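Speaker notes: Reading the parish church as a visitor stop
Regional heritage routes session, afternoon block
Slot: 36 minutes including questions. Clock is at the back of the room, left of the door.

Slide 1. Title

Thank the chair. Say the name of the route once, slowly: the Gendale Hill Churches route. Spell Gendale if people are writing.

State the scope. The talk covers how five small churches were put on one walking and driving route, what was written on the panels, and what had to be rewritten after the first season. It does not cover conservation work on the buildings. Refer those questions to Ludmila Ševčík, who has the session after the break.

Slide 2. Map

The five churches are strung along one valley. The lowest is St. Wendel at the river crossing. The highest is the chapel above Jelo, which has no road access for the last stretch. Walkers reach it by the old cart track. Drivers stop at the lower lot and walk up.

Point out that the order on the map is geographic and not by date. The oldest building is third in line. Visitors who start at the bottom and expect a timeline get confused by the second stop, which has a nave rebuilt after a fire and looks much newer than it is.

Do not read out the distances. They are on the handout.

Slide 3. What people come for

Entry survey results. 1,847 cards returned over the season. The cards were kept short, with one question per side.

Side one asked why the visitor stopped. The most common reply was that the church was on the way to something else. The second was the wall paintings at St. Wendel. Architecture as such came well down the list. Religious reasons were fewer than the parishes expected and more than the tourist office expected.

Side two asked what the visitor would have liked to know. Replies here were more useful. Repeated questions: who the figures on the side altar are, why the tower is separate from the nave, whether the door is original, where the toilets are.

Pause. Ask how many in the room run card surveys. Move on whatever the answer.

Slide 4. Dating claims

This is the slide that draws objections. Take it slowly.

Before the route, every one of the five churches was described in print as the oldest in the valley at least once. Three had it on a sign. The claims rested on different things: first written mention of a parish, age of the oldest standing wall, date cut over a door. All three measures are legitimate. They give different winners.

The working rule adopted for the panels: a date is never given without saying what it is the date of. "The tower walls are from the fourteenth century" is allowed. "A fourteenth-century church" is not, unless most of the fabric is of that date. At Jelo the phrase "possibly the oldest" was kept, at the request of the parish, with a line under it explaining why it is only possible.

Juraj Skála checked the archive references. He found that the door date at the third church had been misread on every guide leaflet since the first one. A seven had been taken for a one. The leaflet text had been copied forward each time.

Slide 5. Patron saints and local work

Main point: dedication tells the visitor something about who paid for the building and what they did for a living. St. Wendel is a herders' saint. The upper valley grazed sheep. The church at the crossing stands where the flocks were brought down in fall.

The second church is dedicated to St. Nicholas. Visitors from the coast read this as a seafaring dedication and ask where the boats were. The answer is rafts. Timber was floated down the river every spring, and the raftsmen kept an altar in the north aisle. The pole hooks on the wall by that altar belong to them.

Keep this to two examples. There is a temptation to do all five and it costs six minutes.

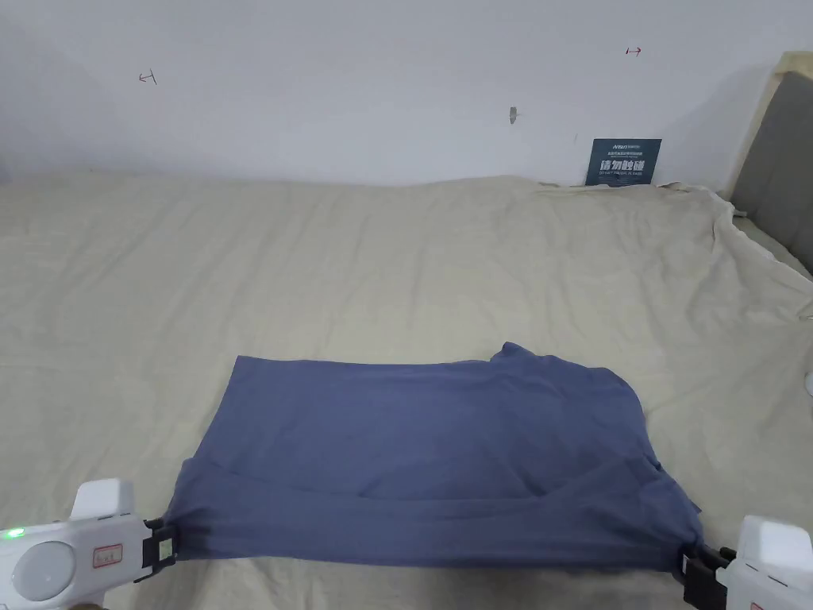
Matěj Polák
Interpretation planner, Gendale Hill Churches route

Slide 6. Panel text, first version

Put the old panel up and let people read it. Wait.

The first panels ran to 200 words each. That was within the guideline we were given. Timed observation at the third church showed that most visitors left the panel before the second paragraph. The altar key, which answered the question most of them had, was in the fourth.

Other faults in the first version:

Terms used without a gloss: sedilia, squint, predella. The last one appeared in a heading.
Left and right given from the priest's position and not the visitor's.
Panel at Jelo mounted facing south. Unreadable in full sun from late morning on.
Donor names placed above the title.

The last item was a contract condition with Likeo, who supplied the frames. It was renegotiated for the second printing. The name is now at the foot.

Slide 7. Panel text, second version

Same church, new panel. Changes, in order:

Altar key moved to the top as a line drawing with names set beside each figure.
One paragraph on the building. One on the parish.
Dates only where the thing dated can be seen from the spot where the reader is standing.
Directions given as "toward the altar," "toward the door," "window side," "tower side."

The line drawings were done by Dalibor Šindelář from his own measured sketches. Mention that the drawings are licensed to the parishes, so they can go on postcards and leaflets without asking the route office. Two of the parishes have done this.

Slide 8. Opening hours

Dry subject but it generates the most complaints. A church listed on a route has to be open when the route says it is.

Current arrangement: the lower three are open daily from morning until 5, with a grille inside the door at St. Nicholas. Visitors can see the nave and the side altar through the grille. The fourth opens for services and on request. Jelo is open in July only, when the hut above it is staffed and the same person can hold the key.

The first map marked all five with the same symbol. The second map uses a filled symbol for open, a half-filled one for view through grille, and an outline for exterior only. Complaints about locked doors dropped after that. The hours themselves had not changed.

If asked about electronic locks: one was priced. The door at the fourth church is protected and the strike plate could not be cut. The matter is closed for now.

Slide 9. Services and visitors

Each panel carries one line on services. The wording took longer to agree than any other text on the route. Final version: "Visitors are welcome to stay during services. Please remain seated until the end."

Earlier drafts asked visitors to leave, or to stand at the back. Meirion Phillips argued from his own parishes that a person asked to stand at the back will leave anyway, noisily, at the quietest point. The drafts were dropped.

Photography: allowed without flash at four of the five. Not allowed at St. Wendel during the paint survey. Check before the talk whether that survey has finished and correct the slide.

Slide 10. What was left out

Brief. One minute.

Legends. Each church has at least one. The walled-up bell at St. Nicholas and the footprint at Jelo are the best known. They were left off the panels and put in the booklet, under their own heading, with the name of the collector and the source. Some visitors would like them on the wall. The parishes were split.

Graves. No individual graves are pointed out, with the exception of the raftsmen's common stone, which is carved and has been in print before.

Slide 11. Points to carry away

Read these as written.

Say what each date is the date of.
Put the answer to the most common question first on the panel.
Use directions that work from where the visitor stands.
Show on the map how open a church is.

Slide 12. Contact and handout

Handouts are on the table by the door. The survey card template is on the reverse and can be copied. The booklet is for sale at the first and third churches. It is not for sale here.

Questions. Likely ones: cost of panels (give the range only, the frames were under a joint order), language versions (three now, a fourth in translation), bus service to the lower lot (none on holidays).

If time runs short, cut slide 10 and the second half of slide 8. Do not cut slide 4.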